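Flikum — Escuela de Sala y Cocina

Inicio
Cursos
Quiénes somos
Admisión
Contacto

Quiénes somos

Flikum es una escuela de oficios de hostelería situada en Cledonville. Formamos a camareros, ayudantes de cocina y personal de desayunos para hoteles pequeños, casas de comidas y comedores de empresa. Somos un centro privado y damos clase en grupos reducidos, de mañana y de tarde, de lunes a viernes.

La escuela empezó como un curso de servicio de mesa que se impartía en el comedor de un hotel durante la temporada baja. El hotel cerraba en noviembre y dejaba libre la planta de abajo hasta la primavera. Con el tiempo el curso creció, se añadió cocina y hubo que buscar un local propio. Desde entonces ocupamos dos plantas de un edificio en el barrio de Bogale, a cinco minutos a pie de la estación de autobuses.

Qué enseñamos

El programa principal es el de Sala y Cocina Básica. Son 295 horas repartidas entre clases en la escuela y prácticas en establecimientos. El alumno pasa por los dos lados del oficio, aunque al final elija uno. Hemos comprobado que quien ha estado en cocina toma mejor las comandas, y que quien ha servido mesas entiende por qué un plato no puede esperar en el pase.

En sala se trabaja el montaje, la toma de comandas, el servicio de vinos y bebidas, el cobro y la atención a personas con alergias. En cocina, los cortes, los fondos, las guarniciones, la conservación y la limpieza de equipos. Las normas de higiene no tienen un módulo aparte al final del curso: se ven la primera semana y se exigen hasta la última.

Hay además tres cursos cortos, pensados para gente que ya trabaja:

Desayunos y bufé
Servicio de banquetes
Organización de almacén y pedidos

Los cursos cortos duran 40 horas y no requieren titulación previa. Se pueden hacer sueltos o seguidos.
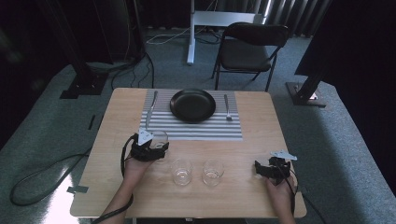 El primer mes es igual para todos. Se entra a las nueve, se revisa el uniforme y se reparte la partida del día. Cada alumno lleva un cuaderno donde anota tiempos, cantidades y errores, y ese cuaderno se entrega al terminar. No tiene nota, pero los profesores lo leen entero y lo devuelven con comentarios.

A partir del segundo mes se abre el comedor de la escuela los jueves a mediodía. Viene público de fuera, con reserva y a precio de coste. El menú lo decide el grupo con la persona responsable de cocina, y la sala la organizan los propios alumnos por turnos. Suelen pedirnos mesa vecinos del barrio y trabajadores de las oficinas cercanas. Si desea reservar, puede llamar a secretaría a partir del lunes anterior.

Cómo damos las clases

Preferimos que se repita mucho un gesto sencillo antes de pasar al siguiente. Llevar tres platos, abrir una botella delante del cliente, cambiar un mantel sin dejar la mesa descubierta: son cosas que se aprenden haciéndolas muchas veces y con alguien al lado que corrija. Por eso los grupos son pequeños y por eso el profesorado viene del oficio. Todos nuestros docentes han trabajado en hostelería antes de enseñar, y varios siguen haciéndolo los fines de semana.

La teoría se da en sesiones cortas, a primera hora. El material va incluido en la matrícula: apuntes, fichas de elaboración y un glosario de sala en español, inglés y francés. Lo revisamos cada año, y la edición en vigor es la que se entrega el día de la presentación. Las ediciones anteriores pueden consultarse en la biblioteca.

La evaluación es continua. Hay dos pruebas prácticas, una a mitad del programa y otra al final, y ambas se hacen con servicio real. Quien no supera una prueba puede repetirla en el turno siguiente sin pagar de nuevo.

Las instalaciones

En la planta baja están el comedor, la barra y la recepción. En la primera, la cocina de formación, la cámara, el almacén, los vestuarios y un aula. El edificio tiene ascensor y la entrada está a nivel de calle.

El comedor se reformó hace dos veranos. Se cambió la iluminación, se aisló el techo —el ruido era la queja más frecuente de quienes venían a comer los jueves— y se renovó parte del mobiliario. También se amplió el office para que pudieran trabajar dos personas a la vez sin estorbarse. 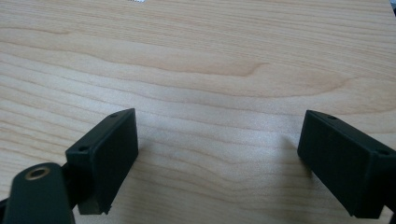 Veta de un tablero de madera clara.

La cocina tiene partidas separadas de frío, calor y pastelería. No es una cocina grande ni pretende serlo: se parece a la de los sitios donde la mayoría de nuestros alumnos va a trabajar. La maquinaria se revisa antes de cada curso y el mantenimiento corre a cargo de una empresa de Cledonville.

La biblioteca está en el aula de la primera planta. Hay recetarios, manuales de servicio, revistas del sector y una colección de cartas y menús antiguos que nos han ido donando restaurantes de la zona al cerrar o cambiar de dueño. Se presta todo excepto las cartas.

Las prácticas

El programa incluye prácticas en un establecimiento. De las 295 horas, 115 se hacen fuera de la escuela, siempre en el mismo lugar y con una persona asignada para el seguimiento. Firmamos un acuerdo por escrito con cada empresa, en el que constan el horario, las tareas y los días libres. No enviamos alumnos a cubrir bajas ni a reforzar temporadas.

El alumno puede proponer un establecimiento si ya conoce alguno. En ese caso, la escuela lo visita antes de aceptar. Una parte de los acuerdos se ha cerrado así, y algunos se mantienen desde los primeros cursos.

Al terminar las prácticas se hace una reunión de tres: alumno, empresa y escuela. Se repasan los puntos fuertes y lo que queda por mejorar, y se redacta un informe que el alumno puede adjuntar a su currículum.

El programa Asanach

Asanach es nuestra línea de formación para personas que llevan tiempo sin empleo o que cambian de oficio. El contenido es el mismo que el del programa general, pero el ritmo es más lento y el horario permite compaginarlo con el cuidado de niños o de mayores. Se imparte solo por la mañana, cuatro días a la semana.

La matrícula de Asanach está parcialmente cubierta por la propia escuela con lo que se recauda en el comedor de los jueves y con el alquiler de la sala. El resto puede pagarse a plazos. La selección se hace por entrevista y no se pide experiencia.

Quienes terminan Asanach se incorporan a la misma bolsa de trabajo que los demás alumnos. Las ofertas se envían por correo los martes, y en el certificado no figura por qué vía se ha cursado el programa.

Alquiler de la sala

Los fines de semana y algunas tardes el comedor se alquila para comidas familiares, presentaciones y reuniones. El alquiler incluye mesas, sillas, vajilla y uso del office. La cocina solo se cede con personal de la escuela presente. Las tarifas se solicitan en secretaría, y conviene indicar el número de comensales y si se necesita servicio. 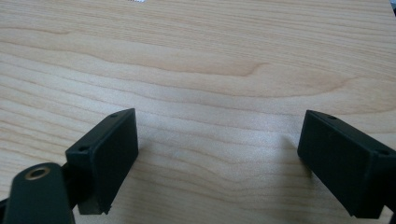
Mesa de madera del comedor, detalle.

Cómo trabajamos con el entorno

Compramos en Cledonville siempre que se puede. La verdura llega del mercado de Bogale, el pan de un horno de la misma calle, y el pescado dos veces por semana. Los menús de clase se ajustan a lo que hay, lo que obliga a cambiar fichas con frecuencia —algo que a los alumnos les cuesta al principio y luego agradecen cuando empiezan a trabajar.

Los restos aprovechables se usan en fondos y en la comida del personal. Los residuos orgánicos se separan y los recoge el servicio municipal. El aceite usado se entrega a un gestor autorizado.

Admisión y visitas

El programa de Sala y Cocina Básica comienza dos veces al año. Para matricularse hay que ser mayor de dieciséis años, presentar un documento de identidad y asistir a una visita previa a la escuela. La visita es obligatoria porque queremos que se vea el sitio y el horario antes de decidir. Dura una hora y se hace en grupo.

Los cursos cortos tienen inscripción abierta hasta completar plazas. Las empresas que quieran formar a su plantilla pueden pedir un calendario propio, tanto en la escuela como en su establecimiento.

Secretaría atiende de lunes a viernes, de nueve a dos. Por la tarde se puede dejar recado en recepción.

Página actualizada el 22 de marzo de 2026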